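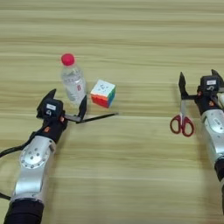

FOR IMMEDIATE RELEASE

Ravach Opens Its Doors for a Month of Free Evening Classes

Grirnach, March — I'm the person who answers the phone at Ravach, so I've been asked to write this one, and I'm going to write it the way I'd tell it to you at the counter. We're a small adult learning center over the old shoe store on the main street in Grirnach, and for the whole of next month every evening class we run is going to be free. All of them! Sewing, bread, bookkeeping, beginner guitar, the Spanish conversation group, the lot.

We've run classes here for 20 years now. When we started it was one room, a borrowed chalkboard and a coffee maker that took half an hour to get going (we still have the coffee maker, and it's no faster). These days we have four rooms upstairs and a kitchen at the back, and last year we signed up 1281 people across all our courses. That's a big number for a town this size, and I typed in a good share of those names myself, so please forgive me if I spelled yours wrong.

So why free, and why now? Well, we wanted to do something for the anniversary, and the first idea was a dinner. We priced it out and it would have fed a hall full of people once and then been over. Somebody at the planning meeting said we could put the same money into teachers' pay and supplies and just let people come in, and the rest of the meeting went by very quickly after that. Our teachers are being paid their normal rate for the month, by the way — I know some of you will ask, and you should.

There are 42 different classes on the schedule. Most run from 6:30 to 8:30 in the evening, and a few start at 5:00 for people who'd like to be home for dinner. You can take as many as you like, as long as they aren't at the same hour. Quite a few are single-evening tasters, so if you've always wondered about bookbinding but don't want to promise six weeks to it, you can come once and see how it goes.
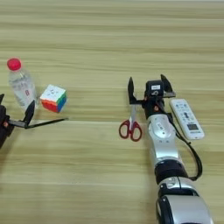
A few of the new ones I'm personally excited about. We've got a home repair class that covers dripping faucets, sticking doors and how to patch a wall so it doesn't look patched. We've got a letter-writing evening, on real paper, with stamps provided. And there's a class on reading your own utility bills, which I pushed for and which I'll be sitting in the front row of, because I have been paying mine for years without the faintest idea what half the lines mean.

The bread class is back too. It filled up in a single morning last fall, so this time we're running it twice a week and we've added a daytime session for anyone who works nights. Please bring an apron and something to carry your loaf home in. We do have bags, but a hot loaf in a thin bag is a sad thing by the time you get to the parking lot.

We couldn't do this on our own. Duman, the printers down by the river, are giving us all our handouts and schedules at no charge, and they turned the first batch around overnight when I found a mistake in the guitar times (my mistake, sorry, guitar people). Zeltum is lending us 200 folding chairs for the opening evening, which will be held in the downstairs hall with soup, music from the ukulele group and a chance to meet the teachers before you choose anything. Doors open at 6:00 and you don't have to book for that part.

You do have to book for the classes themselves, though. Sign-up opens on the first of the month at 9:00 in the morning, by phone or in person at the desk. We're not doing it online this time. We tried that for the summer program and the page kept dropping people halfway through, and I spent a week calling folks back to ask if they'd meant to join Italian or upholstery. If it's hard for you to get here or to use the phone, a friend or family member can book for you. Just have them bring your name and a number we can reach you on.

Classes are open to anyone 16 and over. You don't have to live in Grirnach, and you don't need to have taken anything with us before. There's an elevator from the side entrance, the hallway is wide enough for wheelchairs, and the kitchen has one lowered counter. We can have a sign language interpreter in most classes if you let us know a week ahead. Parking behind the building is free after 5:00, but the spots by the bakery's loading door have to stay clear or I will hear about it.

If you're a reporter and you'd like to sit in on a class, please do. Call first so we can check with the teacher and the group, and we'll find you a seat and probably hand you some dough. We have the full schedule ready to send, and I'm happy to talk about the history of the place for as long as you can stand it.

Regular paid courses start again the month after, at the same prices as last year. Anyone who comes to a free class can put their name down early for the longer version.

Contact: Ravach front desk, Grirnach. The desk is open from 9:00 in the morning until the last class lets out.

###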